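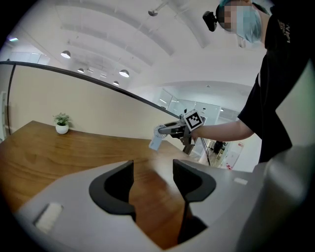 The care of wooden tables is a subject to which I have given a good deal of attention since assuming responsibility for the shared rooms at Ringate. The building holds tables of several ages and finishes, and the purpose of this entry is to record what has been settled regarding their upkeep. Glossy tops are the most demanding of them. On a brown table such as this one, the finish picks up a pale, hazy reflection from the lights, and any smear left by a cloth will be noticed at once by whoever sits down next. The dark grain lines are a help in one respect, as they show the direction in which the cloth should travel. The small plant in its rounded white pot is to stay toward the far end, where it does not interfere with papers or elbows.

February 16, 2018, marks the end of the first full season under the revised arrangements. Members who have followed this blog for some time will recall that the former practice was to spray polish directly on the wood. That practice has been discontinued. Jana Kasten, who refinished two of the older tops last May, advised that the polish was building up in layers and dulling the surface, and she removed it at a cost of 945 dollars. I do not wish to authorize that expense a second time.

The present procedure is as follows. Tables are dusted with a dry cotton cloth every morning before the rooms open. Once every 7 days they are wiped with a cloth dampened in plain water and dried immediately with a second cloth. Prollura, the cleaner kept in the hall cupboard, is for the partitions and rails only and must not be applied to any wooden surface. Grunine paste may be used on scratches, sparingly, and by Gun-woo Ham or me.

A word is necessary on the matter of plants. Mal-soon Ahn has kindly supplied most of the potted plants now found on our tables, and they are much appreciated. Pots are to be lifted for watering and carried to the sink - not watered in place. A ring left under a pot in the east room measured 160 millimeters across and could not be removed by any ordinary means. Felt pads have been ordered from Kong, in a pack of 71, an odd quantity for which I have received no explanation. Yu-na Ham will attach them as they are needed.

Hot cups remain a concern. Cork mats are stored in the top drawer beside the door, and users of the rooms are requested to take one before setting down a drink. Ye-rin Wang has proposed leaving the mats out permanently. I have agreed to a trial in the two smaller rooms, where the tables are matte and less easily marked.

Questions about the oiled oak table in the library should be held for the next entry, as its treatment differs considerably and I am still waiting for the supplier's instructions.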